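Why the boats at Tollbridge bump into each other

Boat rides look like the simplest thing in a theme park. There is a trough, there is water, and the water carries the boats past the scenery. The ride engineer at Tollbridge, who has looked after the park's indoor river for most of her working life and asked to be identified only by her job, disagrees with nearly every part of that.

"The water is a conveyor with bad manners," she says. "A chain goes at the speed you set. Water goes at one speed in the middle, a slower one at the walls, and a third one wherever somebody has put a waterfall."

The ride is 825 metres long and runs 44 boats. Most visitors guess fewer, as they seldom see more than two others at a time. The channel is narrow, with a flat concrete floor, and the boats are steered by small wheels that stick out from the hull and roll along the walls. There is no engine on board and no brake. A boat is held only at the station, at the foot of the lift and at two points in the dark section where a gate can rise from the floor.

I had gone to ask about the bumps. Anyone who has been on the ride in August will know them: the boat slows for no clear reason, and some seconds later the one behind arrives with a thud.

"People think we let them go too close together," she says. "The station sends them out evenly. The spacing is lost in the bends."

Her account runs as follows. A heavy boat sits lower and blocks more of the channel, so the current has a larger face to push on. It also presses harder on its guide wheels in a bend and loses speed there. On the straights a full boat will gain on an empty one, and in the bends the reverse happens. Send out a family of six behind a couple and the order of loading decides where they meet. The park's own name for the worst place is the library, after the scenery at that point. It is the tightest bend on the ride.

The pumps were made by Casado and are as old as the building. There are three, two running and one spare, and they lift water from the lower basin to the upper one. Flow is set by hand at the start of the day. The obvious cure for bunching would be to run them harder, and the park tried it for one season.

"You get a wave off the outer wall and it goes back up the channel," she says. "It will stop a boat. I have stood there and watched it do that. We had more contact at high flow than at low."

What did help was the water level. The depth in the trough falls by 5 millimetres over a normal morning, partly through evaporation and partly through splashing, and the top-up valve used to open only at midday. It now opens on a float. The change cost very little and took longer to get approved than to fit.

The control system came later, from Zurell, and does less than visitors tend to assume. It counts boats past sensors in the floor and refuses to open a gate if the stretch beyond is full. It has no means of making a boat go faster. When the count is wrong the whole ride stops, and a member of staff in waders goes to find out why. A common cause is a dropped hat over a sensor.

I asked whether the ride could work with no bumps at all. She said it could, with half the boats, and that the queue would then leave the building. The permitted contact speed is set out in the maker's manual. Plallidov, the firm that built the hulls, fitted a rubber strip at bow and stern, and this is checked every night with the boats lifted out in turn. She would like a softer strip. The softer one wears through in a month.

Then there was the matter of the hypothetical questions, which she gets by post and which were my other reason for coming. Children want to know what would happen if the river were filled with something else. She has worked some of these out on the backs of maintenance sheets.

"Custard comes up most," she says. "The boats would float perfectly well. Custard is a bit denser than water, so they would sit higher and the guide wheels would be nearer the top of the wall. The trouble is the pumps." 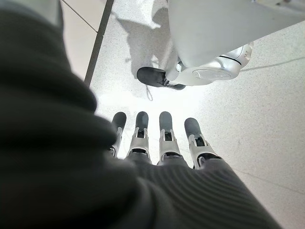

Thick liquids lose their push against the walls very quickly, she goes on, and with a fall as gentle as the one at Tollbridge the channel would creep along at a rate she put at 104 minutes for the full circuit. That assumes thin custard, kept warm. It also assumes that the pumps, which are built for water, would go on turning.

Salt water is the more useful question, and the answer is dull. The boats would ride slightly higher, the bends would be no better – the wheels would still bind – and every bolt in the trough would need replacing.

"Somebody also asked what if it ran backwards," she says. "We can't reverse the pumps. But I did work out where the boats would collect, and it's the library again."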